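Ticket: Label sheets print offset after second page
Product: Vadus Print Server
Site: Famgate, first floor office
Opened by: Iwona Śliwiński
Assigned to: Radosław Górecki
Priority: Normal
Status: Resolved, monitoring

Reported problem

Address labels sent from the Krawczyk stock program print correctly on the first two sheets. From the third sheet onwards the text moves down the page a little more each time, until the last line of each label falls on the gap between labels. The job is 3,008 labels long and has to be split by hand to get usable output. Letters and invoices sent to the same printer are fine.

Tuesday, August 9, 2022, 09:10, Radosław Górecki

Remote session opened. Server log shows no errors against the queue. Paper size on the queue is A4. Paper size in the label template is also A4. Margins in the template are set to zero, top and bottom. Asked user to print the built-in test page and the first 200 labels as separate jobs.

09:35, Iwona Śliwiński

Test page is square on the paper. Labels drift as before. I tried tray 1 and the manual feed and got the same result from both. A colleague thinks it began after the April update but we only print the full run a few times a year, so I can't confirm that.

10:05, Radosław Górecki

Same result from both trays, so a feed fault is unlikely. Exported the 200-label job to a file before it reached the printer and opened it on my own machine. Drift is already present in the file. Printer ruled out.

Compared page height in the exported file with the template. The template holds the height in millimetres. The export holds it in points, rounded down to a whole number. The difference is carried from each sheet to the next.

10:40, Radosław Górecki

Changed "Page flow" on the queue from Continuous to Per sheet. Restarted the spooler. Re-exported the same job. Last sheet now matches the first.

Please run 1,000 labels on plain paper and hold the last sheet against a blank label sheet in front of a window.

11:25, Iwona Śliwiński

Ran 1,000 on plain paper. Text is inside every label on the last sheet. However, pictures now print very pale on this queue. Print settings are full page, colour, best quality.

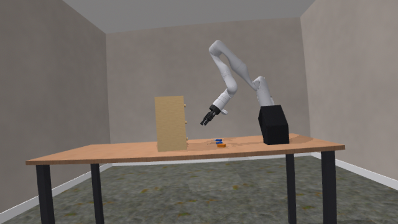 11:50, Radosław Górecki

Pale output is a separate setting. Switching to Per sheet loads the default profile for the queue, and the default has toner saving turned on. Turned it off under Quality, then Advanced, and saved the profile under the name Vornener so that it is not overwritten. Please reprint the same file and compare it with the screen. The black pedestal should come out solid, with its dark lower block clearly darker than the wood it rests on, and the blue and orange objects on the table should be easy to tell apart. If the black looks grey or speckled, toner saving is still on.

12:20, Iwona Śliwiński

Reprinted. Black is solid, colours are fine. Started the full label run.

14:45, Iwona Śliwiński

Full run finished without splitting. Checked the first sheet, the last one and a few from the middle. All line up.

15:00, Radosław Górecki

Cause: rounding of page height in Continuous mode when top and bottom margins are zero.

Fix applied: Page flow set to Per sheet, toner saving off, profile saved.

Rounding fault passed to the Vadus development queue. Do not switch back to Continuous on this queue until that is closed. If the queue is deleted and added again, load the saved profile before printing labels.

Ticket stays open for monitoring until the next stock run.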